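# Noka jewellery stand: a long review of a small thing

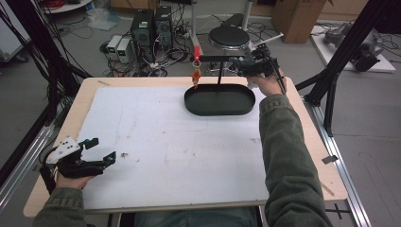 *The Noka on the work table, with the little orange dangly over the left end of the tray.*

I didn't go looking for a jewellery stand. I went looking for a replacement lid for a casserole dish, got distracted (as you do after ten at night) and ended up on the Nonero site reading other people's opinions on earring trees. There were 91 reviews for the Noka and most of them were one line long – "nice", "ok", "came quick" – so I thought I'd do the decent thing and write a proper one for anyone else who's dithering.

It's a very plain design. You get a black oval tray with a low rim, a thin black upright behind it, and an arm that goes out sideways over the tray. No little drawers, no velvet, no mirror, no fake tree with fake birds on it. I've owned the fake tree with fake birds and it was a swine to dust, plus every hoop I put on it slid down to the trunk and got tangled up with its neighbours.

## What I wanted it for

Two things, really. I make charms and keyrings at the weekend, mostly beads and odds and ends on split rings, and I wanted somewhere to hang one while I decide if it's finished. You can't tell anything about a charm when it's lying flat! It has to hang. A chain that looks lovely on the table can turn out lopsided the second you pick it up, and I used to test them by hanging them off the handle of a mug, which worked until I wanted a cup of tea.

The other thing was a home for the stuff I take off in the evening. It used to go in a saucer on the windowsill. I've lost more single earrings down the back of that radiator than I care to think about.

## Putting it together

The box was flat and about as thick as a paperback. Inside were the tray, the upright, the arm, a little bag of fixings and an instruction sheet with pictures so small I had to use my phone to zoom in on them. It's easy enough once you work out which end of the upright is the bottom. I did it the wrong way up first, obviously, and wondered for a good while why the arm wouldn't sit level.

Tighten the bottom fixing before you touch anything else. I did it last, and I had to take the whole lot apart again because the upright had a slight lean to it. Second go took me less time than boiling an egg. It's stayed put since, although I do give it a little twist now and again out of habit.

## The tray

I like the tray more than I thought I would. The dark colour is the best thing about it, because small bright things show up straight away. I work on big sheets of white paper (cheap, and I can bin them when they get mucky) and I'd have sworn that white was best for finding beads. It is for dark ones. For anything clear or pale I now tip it all into the tray instead, and the rim keeps the round ones from making a run for it.

The rim is shallow, mind. If you drop a bead from any height it'll bounce clean over. I'd have liked it a touch deeper, and I know that would spoil the look of it, but I'm the one crawling about under the table.

It does show dust. And fingerprints, and hand cream, and that fine powdery stuff that comes off cheap findings. A wipe with a dry cloth sorts it out in seconds, so I can't complain too much. Don't use a wet wipe – mine left streaks that took three goes to buff out.

## The arm

This is where I'd be a bit more careful if you're thinking of buying one. The arm is thin. It looks elegant, and for a charm or a couple of light necklaces it's perfect. Everything hangs over the tray too, so when a jump ring gives up (it happens, I'm not proud) the bits land somewhere sensible.

I wouldn't load it up, though. I hung a chunky necklace on the end, the kind with big ceramic beads, and the whole stand began to look a bit seasick. I weighed the necklace afterwards on the kitchen scales and it came to about 200 grams, so I'd call that too much. If all your jewellery is on the hefty side then this isn't the one for you and you'd do better with something that screws to the wall.

The other niggle is that things right out at the end want putting on gently. If you catch the arm with your sleeve it'll wobble, and a wobble sends a beaded chain swinging for ages. I've learned to come at it from the side and let go slowly. Rings with a wide opening are far easier to get on and off than tiny ones, which I suppose is true of any stand.

## Compared with the Zatero

Before this I had the Zatero one for a while, so it's only fair to mention it. The Zatero has a round base and a fixed bar across the top like a capital T. It's heavier, and I'll admit it's steadier. You could hang your house keys on it and it wouldn't notice.

But the base is just a base. It's got no rim, so you can't put anything down on it without it wandering off, and the bar is so low that longer chains end up in a heap. I also found that with two sides to hang from I filled both and then couldn't see a thing. The Noka has made me pick favourites. One or two pieces hanging, a few in the tray, and the rest back in their boxes where they belong.

I did look at the Fan as well, the fold-out one with all the slots. It's lovely if you've got a lot of studs and hooks. No use to me for keyrings, and it's nearly double the price.

## Was it worth the money?

I paid 13 pounds with postage, and I'd say that's fair. It doesn't feel like something that'll be handed down the family, but it looks far smarter than it cost and it hasn't chipped or bent. If it had been over twenty I'd be grumbling more about that arm.

Things I'd change if anyone from Noka ever reads this:

- A slightly deeper rim on the tray.
- A few small notches along the arm, to stop rings sliding about when it gets knocked.
- Instructions printed at a size meant for human eyes.
- A spare fixing in the bag. I dropped one and had to move the sofa to get it back.

Packaging was fine, all cardboard and paper, nothing rattling about. Delivery took a bit longer than promised but I'd forgotten I'd ordered it by then, so it was a nice surprise on a grim November morning.

Four stars from me. I'm keeping mine on the work table for the charms, and I'm quite tempted to get a second for the bedroom, so that the saucer can go back to being a saucer. If you've got one and you've found a neat way of stopping things sliding along the arm, do leave a comment – I've tried a blob of sticky tack and it looks awful.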